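Caroline Langat ran the arm for visitors at the Pudelura open day in October, and answered questions between runs.

"The segments are printed and the joints are servo motors," she said. "If a part cracks, we print another one."

Asked what the task was, she kept it brief: pick up toy bricks from the table, one at a time, and put them in the bin. The run sheet allows 128 seconds per brick. "It's slow. I would sooner have slow and repeatable."

The team at Rastmont has logged 3322 attempts with this gripper. Langat puts most of the failures down to the angle of approach. "A brick lying flat is the easy case. One on its side gives you less to hold – and the tip can push it away."

Visitors wanted to know if it could build something. "Pressing two bricks together takes more force than picking one up," she said. "We have tried it 9 times. I'm not showing that yet."

She expects to change the wrist servo before the next visit, at Massawe.
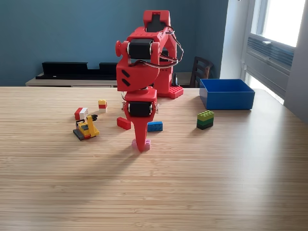

Peninah Gachanja
Staff writer, workshops and open days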